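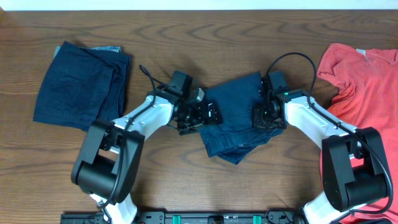 Page last changed: Friday, late, more pictures to go up when I get to them

THE BIG FOLD – laundry table, August

Quick page this time. A few people asked how the clothes table is coming along, so here are some notes.

For anyone new: we're getting the donated clothes ready for the Mornia swap. More than 70 pieces came in, mostly jeans and tees, some sweaters, a bag of kids' stuff nobody had labeled. Everything gets washed, folded, put in a bin by size. Then the bins go over to the Kititz hall and we do the tables there.

The picture at the top – jeans and a T-shirt.

Dark denim in the middle, half folded, still rumpled. The folded one is over on the left, dark navy, sitting a bit crooked. Good enough for a bin. The red tee is on the right, not folded yet, tag showing up by the collar.

Love that table by the way. Look at the grain, it goes all wavy at the top like rings in a pond. Wood is nice for folding, cloth slides just enough. We tried doing it on the carpet last year and I'm not going back to that, my knees still remember.

HOW WE FOLD THE JEANS

Had this question twice so writing it down once.

Zip up, button closed. Pockets flat, hand inside if you have to, the linings bunch up and then you get a lump in the stack. One leg over the other. Seat tucked in so the edge is straight – the seat is the bit that sticks out in a point and spoils everything. Then hem up to just under the waistband, and fold again. Big pairs get one more.

Dark ones with dark ones please. The new dark denim rubs off on light stuff and we had a cream sweater come out of the bin kind of blue.

Thick denim fights you. Lean on it with your forearm for a second, it gives up.

HOW WE FOLD THE TEES

Face down, sides in, sleeves back, bottom up to the collar. Half again if it's going in the small bins. Size tag where you can find it, on top, so people at the swap don't unfold all our work looking for it. They will anyway. But still.

Reds get washed on there own the first time. Yes even if it looks old. Yes even if it's faded.

No tag in the neck? Hold it against one you know the size of and pin a slip on it. Guess small, not large.

BINS

Still short on bins. We have the gray ones from Visser, good lids, they stack. The two big ones lost their handles so don't carry those alone. If you have any spare with a lid let me know before the swap, we'll give them back after, name on a bit of tape underneath.

Jeans go in by waist size. Tees by S, M, L and then a "no idea" bin which is the fullest one as usual.

Please don't fill the jeans bins to the top. Heavy! Half jeans, then something light on top, and write BOTH on the label.

WASHING NOTES

Natitz powder is what we have, the big box is under the sink. One scoop. Somebody was doing three and the tees came out stiff with white streaks all down the front, had to run them again.

Jeans inside out. Check the pockets first – so far two pens, a bus ticket and a very old mint. The pens are the ones to worry about.

No dryer for anything with a print on the front, it cracks. Line is up out back, pegs are in the coffee can. Bring it in before dark or it's damp again by morning and you've done the whole thing for nothing.

If a stain won't shift after two washes stop there. Rag bag.

WHAT WE ARE NOT TAKING

Same as last time, just so it's on here somewhere. Nothing with a broken zipper unless you're fixing it yourself. No single socks. No underwear, new or not. Coats only if they're clean already, we can't get coats in the machine.

Holes in the knees are fine, people want those. Holes anywhere else, rag bag.

STILL TO DO

– rest of the jeans, there's a pile on the chair
– all the kids' stuff, needs ageing by eye
– size slips, we ran out, index cards cut in half work fine
– hangers for the few dresses, wire ones ok
– move the full bins near the door so loading isn't a nightmare like last time

Folding starts at 6 in the evening on Friday and goes untill we're tired. Come for an hour if that's all you've got. There's tea. Wear something you don't mind getting lint on, the sweaters shed like crazy.

If you take something home to mend, write it on the sheet by the kettle. Just the item and a phone number. Two pairs went missing in the spring and I think they're just sitting in somebody's sewing basket, no hard feelings, bring them along whenever.

More pictures once the bins are filled, and a few from the swap tables in Kititz if I remember to charge the battery.

Contact: use the form on the front page | Copyright the Mornia swap page, please ask before copying pictures | Back to top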